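Support > Manuals > Windier Hand-Held Gripper > Section 4: Safe Use at the Bench

We use cookies to remember your language and region. By continuing to read this manual you accept our cookie notice. Manage settings

Windier Hand-Held Gripper
Set-up and Operating Guide
Section 4: Safe Use at the Bench
Revised April 2026

4.1 Scope

This section sets out the rules for work with hand-held grippers at a fixed bench. It applies to all operators, trainees and visitors who handle the equipment. Fitting the marker plate is covered in Section 3. Storage and shipping are covered in Section 7.

The site supervisor shall make sure that each operator has read this section before the first session. A signed copy of the form in Annex B shall be kept with the bench log.

4.2 Preparing the Bench

1. Switch off any robotic arm in the same work area and confirm that it cannot be started from another station.

2. Cover the work surface with a plain sheet. Marks on the sheet are acceptable if they do not interfere with the task. Replace a sheet that is torn or will not lie flat.

3. Place only the items named in the task card on the sheet.

4. Stand at the near edge of the table and take hold of the equipment. Let the cable run back past the wrist with enough slack for a full reach. The marker plate shall stay clear of the sleeve.

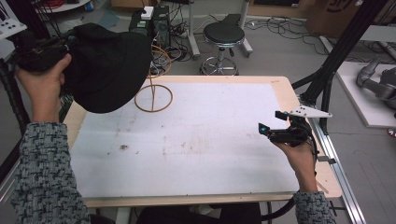

5. Move both hands slowly through the full working area. If a cable pulls tight at any point, put the equipment down and reroute the cable before going on.

CAUTION: Do not wind the cable around the hand or forearm to take up slack.

Note: Long sleeves are permitted if the cuffs fit closely. Remove rings, bracelets and lanyards.

4.3 Inspection Before Use

Inspection is required at the start of every session and after any drop – however slight. Set the gripper down and keep fingers away from the jaws until step 3.

1. Check that the felt-like lining on the inner face of each finger plate lies flat, with no lifted corners.

2. Look at the linkage arms and the bronze-colored bushings on both sides. A bushing that stands out from its arm is a fault.

3. Open and close the jaws by hand. The movement shall be smooth and the same on both sides.

4. Check the black padding. It may drape over the outer edges of the mechanism, but no fold may enter the gap between the finger plates.

5. Confirm that the white cable ties hold the cables against the arms. Trim any long tail on a tie.
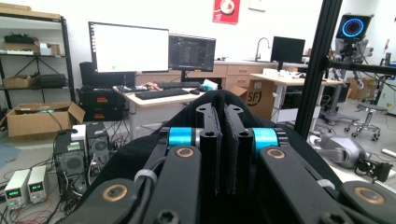 6. Record the result in the bench log, with the operator's initials.

CAUTION: Do not tighten the hex socket screws during a session. Take the gripper out of service and follow Section 6.

4.4 Service Interval

The linkage shall be serviced every 3,000 jaw cycles. Units used with the Onimus adapter shall be serviced every 1,000 cycles. The cycle counter is reset only by the person who carries out the service.

4.5 Floor and Walkways

Cables that cross a walkway shall be covered or taped down. Open boxes shall be kept out of the operator's path. The supervisor shall check the floor at each change of operator.

Reader comments (3)

Kalliopi Tsoukalas
Does the 1,000-cycle interval in 4.4 apply if the Onimus adapter was fitted for only part of the period? Our log shows 1,891 cycles in total, 400 of them with the adapter.

Rana Support Desk
The shorter interval applies from the moment the adapter is fitted, and all earlier cycles count toward it. Please have the unit serviced before the next session. We will ask for this to be made clear in 4.4.

gumel_bench2
Annex B prints with the signature line on a separate page. Could it be moved up?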